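Budgeting for kitchen robots

From the Rerkden open reference on service automation. Last revised Sep 17, 2018.

Budgeting for kitchen robots is the planning of costs before a humanoid or two-armed robot is bought or rented for work at a sink, counter and dishwasher. It covers the machine, the changes to the room, spare parts, and the hours of the people who look after it. The term is used mostly by small canteens, test kitchens and training centers. Larger companies usually put the same costs under general equipment.

Main cost groups

The purchase price is normally the first line of a budget, and many first budgets stop there. Arnel Yap, in his planning guide for Lovum, divides the rest into room costs and hand costs. Room costs are paid one time and include power outlets, floor marking and sometimes a new dishwasher with a door that opens fully flat. Hand costs return every year. Fingers, fingertip covers and sleeves wear out sooner than the arms, and a jointed hand with many fingers is more expensive to repair than a simple two-finger gripper.

Choosing the workplace

A planner should measure the place where the robot will stand before asking for an offer. The important distances are the height of the counter, the depth of the sink and the free floor in front of the dishwasher when its door is down. With the door open, the robot must still reach the counter above it. Glossy surfaces and strong light from behind need attention too, because they can disturb the cameras, and some buyers keep a small amount of money for blinds or matte film. 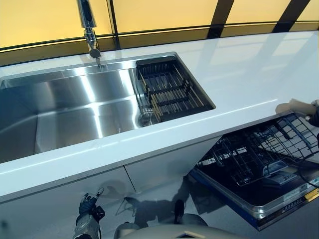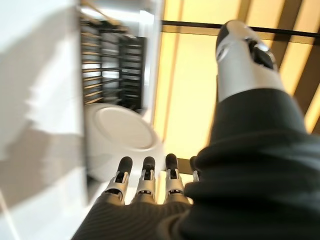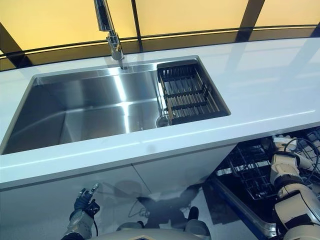
Humanoid robot with multi-fingered hands at work in a kitchen with yellow light panels.

Rent or purchase

Renting is common for the first trial. The Salazar method, named after the training center where it was first written down, advises a rental of 2 months and a decision only after the second month is finished. During the trial the buyer writes down each hour in which a person had to help the robot. In one trial described in the guide, the robot was in use for 472 hours, and the hours of help were then counted as a labor cost in the yearly plan.

Purchase is considered when the same task is repeated every day and the room will not be rebuilt soon. Service contracts are often offered in 2 levels, with and without replacement hands. The cheaper level can be enough for a site that keeps its own spare set — but the spare set must then be in the budget from the beginning.

Small items often forgotten

Cables, protective sleeves, cleaning material and transport are seldom included in an offer. Farkeo, a planning sheet used by several training centers, reserves 2000 dollars for them in the first year. The sheet is filled in each February, together with the insurance papers.

See also: Dishwasher loading; Robot hand maintenance; Equipment rental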